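Community Help > Housekeeping > Bedrooms and Linens > Questions

This site uses cookies to remember your preferences. By continuing to browse, you accept our cookie policy.

Duvet shifts and fitted sheet wrinkles in furnished guest bedrooms – what is the accepted practice?

Submitted by Heriberto Ponce, September 2023
724 views

I am responsible for the upkeep of furnished rooms at Zamudio, a residence for visiting staff. Our written bed-making procedure dates from a period when every bed had a flat sheet and a wool blanket. The rooms now have duvets and upholstered headboards, and the procedure no longer matches the furniture.

Two matters require attention. The first is the olive-green cotton-type sheet, which is put on according to the procedure and nevertheless shows folds and ridges over the whole surface of the mattress. The second is the white duvet, which does not stay in position at the headboard end. One member of the team has begun fastening the top corner with a binder clip. I have neither approved nor prohibited this. 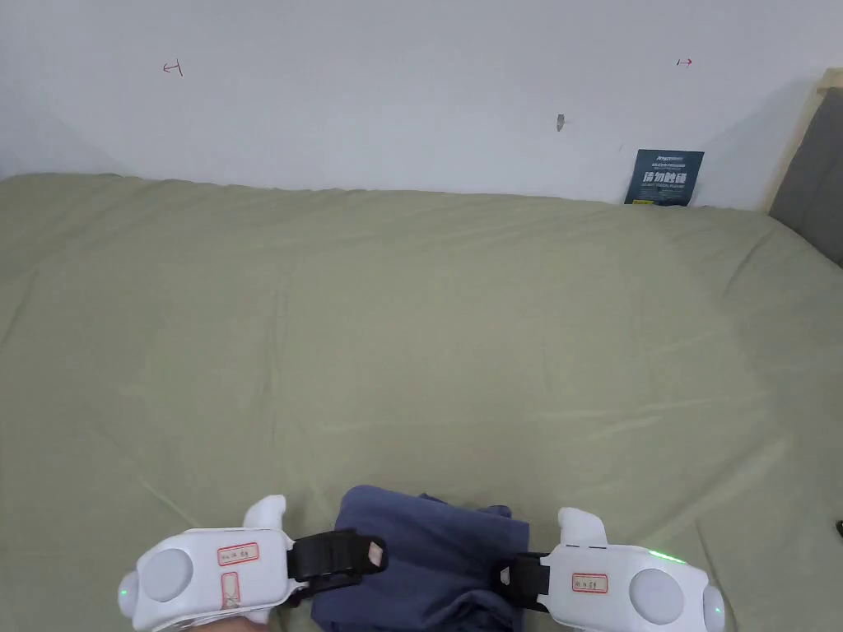 The current procedure allows 120 minutes for a full room, including the bathroom, and I would prefer not to extend it. Ironing sheets on the bed has been proposed and I am not in favor of it. I should also like to know whether small cloths and towels ought to be folded on the bed or elsewhere. At present they are left on the bedding while the room is being finished, and the bed must then be straightened a second time.

Guidance from persons with experience in comparable residences would be appreciated.

Shares: 12 | Comments: 3

Answer by Refugio Lozano
Marked as helpful

I supervised linen services at Jalitz for several years and revised a similar procedure there. My recommendations are as follows.

Wrinkles across the whole surface usually indicate that the sheet is too large for the mattress or that it was folded while still slightly damp. Measure the mattress, including its depth, and compare the result with the label on the sheet. If the size is correct, remove the sheets from the dryer promptly and fold them in pairs. Fit the two corners at the headboard first, then pull diagonally toward the opposite corners. A sheet that has been fitted along one side and then the other will nearly always show diagonal creases.

An upholstered headboard complicates the work, as there is little space for the hand between the padding and the mattress. Where the bed can be moved, bring it forward by the width of a hand before beginning and return it afterward.
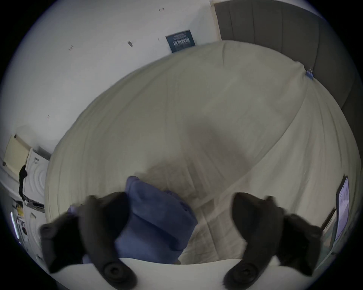 With regard to the duvet, the cover and the insert should be checked separately. If the insert moves inside its cover, sew ties at the four inner corners. If the cover and insert travel together, the duvet is probably being pulled from the foot of the bed, and staff should be asked to set it from the head. I would discontinue the binder clip. The metal can mark the fabric, and a guest may lie on it. Padded duvet clips are sold for the purpose – ours were from Numano and lasted well – but ties are the better permanent solution.

Towels and small cloths should be folded on a table or a cart. If the bed must be used, complete all folding before the duvet is set. This change alone saved our staff a noticeable amount of time.

Was this answer helpful? 458 people voted yes.

Answer by a registered member

Buy better sheets. We changed to the Mernotetti range in November and no longer have this problem. The darker colors do fade if they are washed hot, so please read the label.

Answer by a registered member

I agree with the remarks on folding. I would add that the wall behind the bed should be inspected whenever the bed is moved, as marks on white paint are easier to remove when they are recent. A soft damp cloth is sufficient in most cases. I have no opinion on the duvet.

Comments: 3 | Share this page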